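Stamps, Punches and Free Coffee: What We Learned About Loyalty Cards
By Mareike Frerichs and Américo Correia
2007-02-04
5 minute read

Our group wanted to know whether a small giveaway brings people back to a shop, and we got to spend a whole term drinking coffee to find out! Vidal, the sandwich and coffee place two streets from campus, let us run our own punch card at its counter. Filipa Serrano, the owner, gave us the run of the register tapes and only asked that we stay out of the way at lunch.

What we did

We printed two cards. Card A had eight empty spaces and the ninth drink was free. Card B had ten spaces, but two of them were already punched when the customer got it. The work needed for the free drink is the same on both, eight paid drinks, so any difference should come from the head start. Severino drew the cards and Slavica Dimitriou talked the print shop into doing a second run when the first came back with the logo upside down.

We handed out 1,052 cards over 28 days, switching between A and B every morning. Each card had a small number in the corner so we could match it up when it came back full. Staff punched as usual and dropped finished cards in a box by the register.

What we found

Of all the cards we gave out, 828 were never turned in. That sounded awful to us at first, but Ms. Serrano laughed and said her old stamp card did worse. More B cards than A cards came back, and the B people also seemed to finish faster. We loved seeing this on the chart. The gap was small in the first week and grew after that.

We also asked customers at the door what they would like as a reward besides a drink. Most said a sandwich. A few wanted points they could spend at other shops, so we added a short section on shared programs and asked the same questions at Wetora, a bedding and home store that has a points booklet.
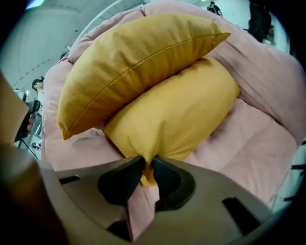 Yellow pillows on a pink quilted comforter.

The answers there were very different. People buy coffee all the time and bedding hardly ever, and several shoppers had forgotten they even owned a booklet. We think a punch card needs a product people buy every week or so. A coupon for the next visit might suit a store like Wetora better, and we would be really excited to see another group test it.

Problems

On four mornings the wrong stack was put out, and we left those cards out of the comparison. We also can't tell if one person took several cards. Next time we would start in May, when the evening classes are over and the line is shorter.

Contact the Marketing Projects page | Copyright 2007 | Back to top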